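9月 作業ノート 両腕での衣類たたみ、初期状態のばらつきと把持点選択

担当:Iwasaki(記録)、Kapoor
前回の続き。把持点の候補をエッジ検出だけで出す方式(以下A)と、縫い目・縁のラインを特徴に加えた方式(以下B)の比較。対象は赤いシャツ、作業面はグレーの布張り台。

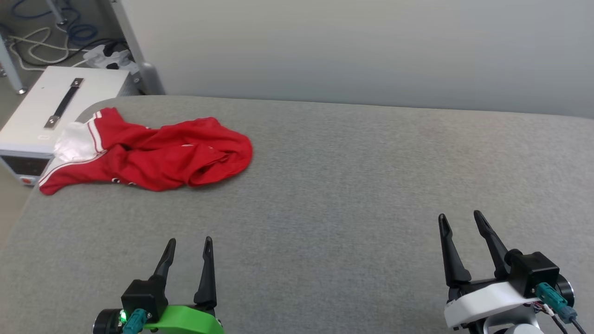
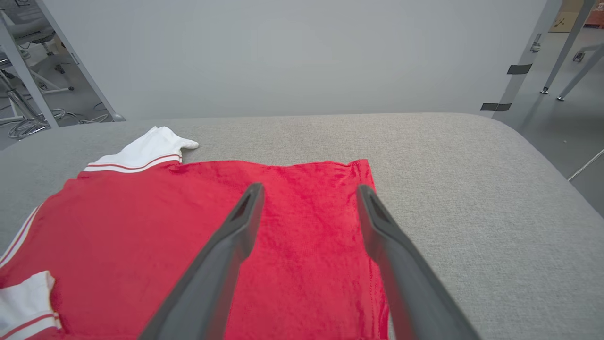
赤いシャツと両グリッパ。1枚目は頭部視点、2枚目は手首視点。

条件
・初期状態は人が崩して置く。置き方の指示はなし。
・学習データは3490フレーム。頭部と手首の両視点を含む。前回のUllariセットは混ぜていない。
・各方式30試行。1試行の上限は2分。
・成功判定は、最終形の外周が目標矩形に収まること。袖のはみ出しは失敗扱い。

結果
A:30試行中11成功。
B:30試行中17成功。
Bの失敗13件の内訳は、把持点の取り違え6、二枚つかみ4、時間切れ3。Aは取り違えが12件で最多、残りは二枚つかみ5、時間切れ2。

メモ
取り違えは白い縁の扱いに集中している。赤地に白のラインは特徴として強く出るが、襟の縁と袖口の縁を局所パッチだけで区別できていない。Bでも襟を袖口と判定した例が4件あった。パッチを広げると改善する見込みだが、手首視点では指が視野に入るので、単純に広げると指の輪郭を拾う。指領域のマスクを先に入れること。
頭部視点ではシャツが左奥に寄ったときに候補点のスコアが全体に下がる。奥行き推定の誤差か、学習データの偏りかは切り分けていない。Kapoorは後者と見ている。データの置き位置分布を出してから判断。
二枚つかみは指の進入角に依存していそう。浅い角度の試行で少ない印象だが、角度をログに残していなかったので数字なし。次回から記録する。

Pruittからの指摘:30試行では6件の差は弱い。初期状態を両方式で揃えていないので対応のある比較にもならない。その通り。次は崩した形を撮影しておき、同じ形を再現してA、Bを続けて回す。再現の精度は別途見る。

次回まで
・指マスクの実装(Iwasaki)
・置き位置分布のヒートマップ(Kapoor)
・進入角のログ追加、Lindqvist側のスクリプトと列名を合わせる
・赤以外のシャツでBを試す。縁のラインがない無地を最低1着

左右のハンドアイ校正は今回やり直していない。前回値のまま。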